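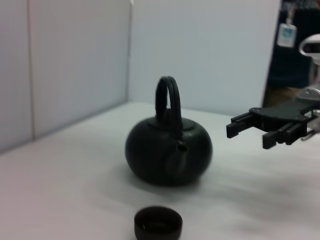 *The round teapot and the little brown cup on the white table.*

**Saturday, March 17, 2018**

Right, tea on wool, second go. I'm writing this up the same day for once, with grey fingertips and a mug of something that I'm fairly sure is the drinking kind. Matvii, if you're reading this to find out why your good jug is black inside, skip to the iron part and then come and shout at me.

Where we left it: the first lot came out the colour of a plaster, all of it, whatever tea we used. Dragica's view was that we'd been mean with the leaf. Mine was that we'd rushed the scouring. We had a bit of a row about it over the sink and agreed to change both, which is terrible practice and I know it, but I wanted a decent brown before the open day more than I wanted to be right.

So, wool first. Same cone of undyed two-ply as before, wound off into skeins of 27 g each, tied loosely in figure-of-eights with cotton. I scoured them properly this time, long and slow with the unscented soap, and the water that came off was disgusting! Yellow, and with a sort of skin on it. That cone was sold as "ready to dye" and it was no such thing. I'm claiming that as a point to me.

No alum on any of them. Dragica wanted alum on half, but tea has enough tannin to grab hold of wool on its own and I didn't want another thing to keep track of. She's welcome to do an alum set next time and I'll happily label her jars.

The teas:

- **Talukder** loose black, the cheap one from the big tin. Broken leaf, mostly dust by the bottom.
- **Supermarket bags**, own brand, cut open. Messy, and the paper gets everywhere.
- **Green**, left over from somebody's birthday, well past its date.
- **Spent leaf** that Taras H. has been saving and drying on newspaper. It smells like a shed.

All brewed at the same strength by dry weight, lid on, then left to stand until we'd finished arguing about the radio. Strained through old tights. (Please can somebody buy muslin. I've put it on the list so often that it has its own crossings-out.)
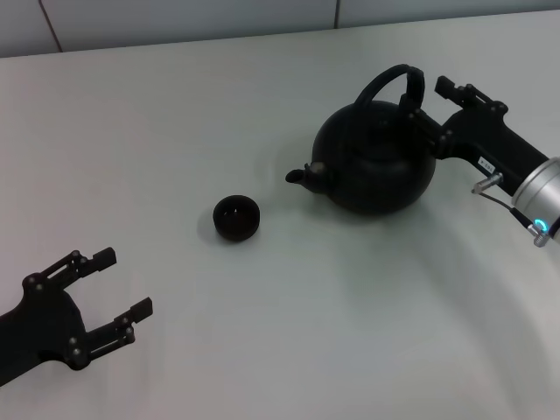
*Black pot by its arched handle, right-hand side of the table.*

Into the bath. Skeins went in wet and the baths came up slowly on the Irnix hotplate, which still runs hotter at the back than the front whatever the dial says. I kept shuffling pans about like someone doing a fry-up. Never let them boil. The green got away from me a bit while I was on the phone and had a few bubbles at the edge, so treat that one with suspicion.

Held them hot for a good while, then heat off and left to cool in the bath for 4 hours. The room was around 21 degrees by the wall thermometer, so they didn't drop as fast as they do in January. I turned them over with the glass rod whenever I walked past, and I should have done that more often with the supermarket one, as there's a pale patch where the tie was too tight. It looks like a strap mark after a day at the beach.

Colours before iron, squeezed out and held up at the north window:

**Talukder black.** Lovely. Proper tan with some red in it, like the crust on a custard tart. I did a little noise.

**Supermarket bags.** Also tan, a shade lighter and more towards orange. If you showed me the two on different days I don't think I could tell you which was which.

**Green.** Straw. Soft and a bit sad. Dragica loves it and wants it for the lining of something.

**Spent leaf.** Beige, but a warm beige, and for something that had already done its job as breakfast I think that's brilliant. Taras H. has been unbearable since.

Then the iron, and this is where it got exciting. I used the ferrous sulphate from the Pido tub, the one with the cracked lid, at 2 per cent of the weight of fibre. Dissolved it in warm water in what I believed to be an old jug (sorry, Matvii) and tipped it into a fresh pan of clean water. I half-dipped each skein so we'd keep the plain colour at one end.

It's so quick! You lower the wool in, you look down to check your sleeve, and it's already gone the colour of a wet roof. The Talukder went to a deep brownish charcoal and the supermarket one close behind. The green tea turned a greyish olive that I didn't expect to like and now want a jumper in. Spent leaf gave a pigeon grey, quite even, with a slightly darker tide line where I'd held it still too long. 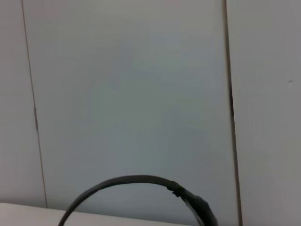

Rinsing took forever. The iron ones kept giving up a faint grey long after I thought they'd finished, and I ended up doing a last rinse with a drop of the wool wash and then a plain one after. Worth being patient over. Last autumn I left iron in a batch of walnut and by Christmas the yarn felt like old string and snapped when you tugged it, and I don't fancy explaining that to someone who's knitted a whole sleeve.

Handle, once I'd put the ends against my cheek (very scientific): plain ends all soft, ironed ends a touch crisper. The Talukder is the crispest. I don't think it's a problem at this strength but I wouldn't go higher on this wool.

Some things I'd forgotten and want written down so I don't forget again:

The iron pan is the iron pan. It's got red tape on the handle now. It doesn't go near the alum things, and the spoon with red tape goes with it. Vsevolod lost a whole bath of weld yellow last year to a spoon, went to khaki before his eyes, and he still brings it up.

Labels in pencil on the Tyvek scraps. The biro ones came out of the bath blank and I only know the green from the supermarket because they look nothing alike. I got lucky there.

Tea baths go off. I kept the leftover Talukder in a lidded bucket under the bench, because there's plenty of colour left in it, but if there's fur on it when you look then please just tip it on the compost.

Taras S. asked on the phone whether we could skip the wool altogether and do the cotton aprons. Maybe! Cotton's fussier and I'd expect it to come out paler, though it ought to take the iron nicely. I told him to bring an apron he doesn't love. He said he'd bring one of mine.

Still to do with this set: cut a length off every skein for the shade cards, both ends, plain and ironed. Wind the cards half under foil and pin them up in the south window for the light test. I know tea isn't the most lightfast thing going and I'd like to see how bad it is with our own wool before we put any in the shop. Dragica's keeping a matching set in the drawer, wrapped in black tissue, so that we've something to hold them against. Nobody touch the foil, please, however curious you get.

I also want to try the leaf ground up finer, and a longer soak in cold water overnight before any heat. A woman at the guild swears by the cold soak for onion skins. Can't see why it wouldn't help here.

Skeins are on the rack over the radiator. If they drip on your lunch, sorry.
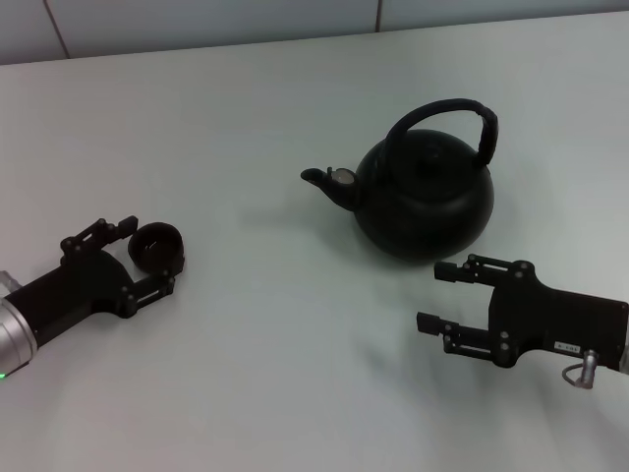

*Gronow, August*

Adding to the March page as I've finally got the cards down and there's no point starting a fresh one.

Foil off. The plain ends have all shifted, some of them badly. Green has gone from straw to practically nothing, a dirty cream, and Dragica's gutted as she'd already lined the something. Talukder has lost most of its red but it's still a respectable brown, more biscuit than tart. Supermarket bags much the same, maybe a hair worse on the orange side. Spent leaf is beige, was beige, will be beige.

The ironed ends are a different story and I'm thrilled. Held against the drawer set I can just about see that the charcoal is a bit browner than it was. The pigeon grey looks the same to me. Matvii reckons he can see a line where the foil was, but he had to take it out to the yard and tilt it about, and I've decided that doesn't count.

Strength seems fine too. I tugged and tugged at the Talukder iron end and it stretched and came back like any other wool. I'll tug it again next spring.

So for the shop: iron greys yes, plain tans only with a note on the label saying they'll fade. The olive is a maybe. I'd like to redo it with fresh green tea and no phone calls.

The bucket under the bench did grow fur, by the way. Taras H. found it. We've agreed that I'm buying the muslin.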